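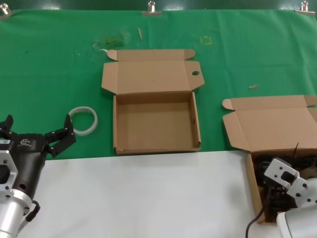

Open cartons on the green cloth, one with black cables in it

KOLLSIDE HALL SWAP DAY — SAFETY CHECKLIST WITH COMMENTS
Tue 3 September

Doors and walkways
Main doors open fully: OK
Side exit clear: OK. What a difference from last time — you can get a stroller straight through!
Exit sign lit: OK

Tables
Legs locked: FIX. Table 2 had a loose catch. Swapped for a spare before opening.
Cloths secured, nothing trailing on the floor: OK. Binder clips are so much better than tape. Please keep buying them.
Walkway between rows at least 60 inches: OK

Electrical
Extension cords in good shape: FIX. The Astex reel has a nick near the plug. Tagged and taken out of use.
Cords taped down where people walk: OK
Donated cables looked over before they go out: OK, and the sorting crew was wonderfully picky this year. Anything with bare wire goes in the scrap bin.

Fire
Extinguishers, 2, pins and seals in place: OK
Empty cardboard flattened and moved out every 15 minutes: PARTLY. Great start, slow after lunch. The Hajji cart is free to borrow, so use it!

Kitchen
Kettle away from the counter edge: OK
First aid kit stocked: FIX. Low on small bandages.

Outside
Ramp rail firm: OK
Darkard Street gate light: NOT TESTED, still daylight. Check it before the December swap, when we'll be packing up in the dark.

Result: open with fixes noted. A really good setup — thank you, everyone.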